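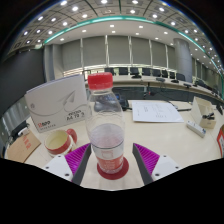 Desk and Meeting Table Supplies
Catalogue section 4: Bottled water, drinkware, coasters, copy paper and envelopes

Skirkside Office Supply provides consumable and reusable items for shared desks, meeting tables and reception counters. The items in this section are stocked at the Prirnine warehouse and may be ordered singly, by the carton or as part of a standing order. Prices are shown to account holders after sign-in and do not include freight.

Bottled water, still, screw cap

Still drinking water in a clear plastic bottle with a red screw cap. The cap is ridged at the side for grip and is fitted with a tamper ring. Purchasers should check that the ring is intact on delivery and report any broken rings within two business days.

Item code: SK-426
Capacity: 600 mL
Supplied in: cartons of 24
Storage: upright, away from direct sunlight and from cleaning chemicals
Disposal: empty bottles may be placed in commingled recycling; caps are to be handled according to the rules of the local council

Bottled water is intended for visitors and for meetings where a tap or jug is not practical. For permanent staff areas, Skirkside recommends the refillable jugs listed in section 5.

Ceramic mug, red and white

A glazed ceramic mug with a cream interior, a red band below the rim and a white lower body. The handle is thick and finished in red, and will admit two fingers of most adult hands. The mug belongs to the Astik range, which also includes a matching milk jug and sugar bowl.

Item code: SK-801
Capacity: 330 mL
Supplied in: boxes of six
Care: dishwasher safe, upper rack; suitable for microwave use
Colours: red and white only

The glaze is fired after the band is applied. Slight variation in the width of the band is normal and is not accepted as grounds for return. Chipped mugs should be withdrawn from use. Replacement mugs are sold singly to customers who already hold a boxed set.

Round coaster, dark red

A round coaster for bottles, mugs and glasses, sized to leave a narrow margin around the base of a standard water bottle. The dark red finish was selected to suit both pale and timber-look tabletops.

Item code: SK-817
Diameter: 95 mm
Supplied in: packs of ten
Care: wipe with a damp cloth; do not soak

Coasters are recommended wherever drinks are placed near paper. Condensation from chilled bottles will mark uncoated envelopes and will cause the lower sheets of an opened ream to swell and misfeed. Where a table is used for both drinks and document work, one coaster should be allowed for each seat, with two spare.

Copy paper, A4, 70 gsm

White A4 paper for general printing and copying. The 70 gsm weight is suited to internal documents, drafts, agendas and single-sided correspondence. For double-sided reports, or for any document to be bound, the 80 gsm grade is preferred, as show-through is less noticeable.

Item code: SK-1734
Sheet size: 210 mm x 297 mm
Supplied in: reams of 500 sheets; five reams to a carton
Storage: flat, in the original wrapper, off the floor

Reams should remain wrapped until required. A ream may be stood on its edge for short periods, but prolonged storage in this position encourages the sheets to bow. Once a ream has been opened, the remaining sheets should be folded back into the wrapper and laid flat. Paper brought in from a cold vehicle should be left in the print room overnight before it is loaded.

Skirkside supplies 70 gsm paper from more than one mill, and wrapper designs differ between deliveries. Customers who require a single mill for the length of a contract should state this when the account is opened.

Kraft envelopes and folders

Brown kraft stationery for filing and internal mail. Envelopes and folders are available plain or overprinted in one colour. Overprinting is carried out by Yáñez Print Finishing to artwork supplied by the customer. Large lettering in a strong colour reproduces well on brown kraft; fine lines and pale tints do not.

Item code: SK-440 (envelope), SK-441 (folder)
Size: to hold A4 unfolded
Minimum order, plain: 50
Minimum order, overprinted: 200
Lead time, overprinted: 15 business days from approval of proof

Proofs are issued by electronic mail and must be approved in writing. Changes requested after approval will be charged at the current studio rate.

Combined meeting table order

The items above may be ordered together under code SK-MT6, for a table of six. The combined order consists of one carton of water, one box of mugs, one pack of coasters and one ream of 70 gsm paper. Envelopes and folders are ordered separately. Substitutions within the combined order are not available online and should be arranged with the accounts office.

Ordering and delivery

Orders received before noon are dispatched on the next business day. Metropolitan deliveries are made to the ground floor or loading dock. Delivery to upper floors must be requested at the time of order and is subject to lift access. Cartons of water and paper are heavy, and receiving staff should have a trolley available.

Goods may be returned unopened within 30 days. Bottled water and overprinted stationery cannot be returned unless faulty. A return number must be obtained before any goods are sent back, and should be written on the outside of each carton.

Contacts

New accounts and standing orders: Anca Chiriac
Overprinting and proofs: Yuzuki Sekiguchi
Returns and damaged goods: Vasco Teixeira
Deliveries and loading dock bookings: Roos Aerts

Item codes and pack sizes in this section apply to orders placed on or after 1 December 2024. Earlier codes will be accepted on standing orders until the end of May.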